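Let the Planner Say It Doesn't Know

By Zdislava Hudec
May 16, 2026

Most of the software I have written for robot arms in the last few years has been there to hide doubt. A camera gives you a pose for a part. The pose has an error, and the error has a shape, and somewhere between the camera and the motor controller all of that is thrown away and one set of numbers is passed on as if it were fact. The planner gets a position. It plans to the position. If the position is wrong, the arm goes to the wrong place with full confidence.

I think this is the main reason robots are still poor at taking apart electronics, and I think it is a software choice that we could stop making.

I work on Runell, the planning layer that Lokar uses on its board recovery cells. The job is to take used desktop and workstation boards and remove the parts worth keeping: memory, processors, cables, cards. The arms are ordinary, and so are the grippers. A small camera rides at the wrist and looks down past the fingers at the board. What makes the job hard is that the boards come from many makers and many years, and there are no drawings for most of them.

When we started, we did what everyone does. We trained a detector, wrote a pose estimator behind it, and handed the best guess to a motion planner. On the test boards it worked well. On boards from the bins it worked until it met a slot that looked a lot like another slot. Memory sockets come in rows, side by side, all the same length and often all the same color. An estimator that is off by the width of one socket will report a very good match, because it is a very good match to the wrong socket.

The usual answer is a better detector. We tried that too, and I don't regret it, but a better detector makes fewer mistakes of the same kind. It still reports one answer. The planner still can't tell an easy board from a hard one.

What we do now is dull to describe. The estimator returns a short list of possible poses with a weight on each. The planner takes the list. If all the poses on the list lead to the same safe approach, it goes ahead. If they lead to different approaches, it looks for a camera position where the candidates would look different from each other, moves there, and asks again. If two more looks don't settle it, the cell stops and puts the board in front of a person.

In our last full run we put 304 boards through the cell. The old planner, run on the recorded data, would have gone straight in on every one of them. The new one went straight in on 184. For the rest it took at least one more look first. Each extra look costs 4 seconds. I have been told more than once that this is too slow, and I have sat in meetings where the cycle time was on a slide and the damaged sockets were not.

So I will say plainly what I think about speed. A cell that is fast on the boards it understands and slow on the ones it doesn't is doing its job. An average cycle time hides that. If you reward a team for the average, the team will raise the threshold for stopping until the number looks right, and the arm will go back to pressing on things it has not identified. I have done this myself, late in a quarter, by changing one value in a config file. It took a week to find out what it had done to the yield.

The second objection is better. It says that a planner which carries several guesses is harder to test and harder to explain. That is true. With one pose in and one path out, you can write a unit test before lunch. With a weighted list, the same board can produce a different path on a different day, because the light moved a little and the weights moved with it. Our test suite had to be rebuilt to check for things like "never closes the fingers while two candidates disagree about what is between them." Those tests are slower to write. I also think they are closer to what we care about, and I would have liked to have them from the start.

Logging matters more than I expected. We store the whole list at each decision - every candidate, every weight, and the frame it came from. When a latch breaks, an engineer can see if the right answer was on the list and was passed over, or was never on the list at all. The first is a planning bug. The second is a perception bug. Before this we spent days with the two groups pointing at each other, and the log had nothing in it that could settle the matter.

There are limits to this. Cables are still bad. A pose list works for stiff parts with known shapes, and a loose pair of wires lying across a board has no pose in that sense. We keep a rough map of where wires might be and stay out of it, and I don't count that as a solution. Bundgaard has been working on contact sensing for the same problem, and I expect the answer for cables will come from touch before it comes from vision.

I would ask teams who build these systems to make one change this year. Look at the message your perception code sends to your planner. If it has room for only one answer, add room for more, even if the planner ignores the extra ones at first. The interface is the part that is hardest to change later, and ours cost us most of a spring.

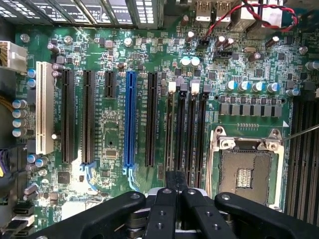 Guðlaug Ragnarsson: I agree about the interface, less so about stopping for a person. On our line at Bunent the person who gets the hard boards also gets tired, and after a few hours they approve whatever candidate is at the top of the list. We ended up hiding the weights from the operator and showing the candidates in random order. The agreement rate with the estimator dropped, and the number of broken latches dropped with it. I'd be curious if Runell shows the weights on the operator screen.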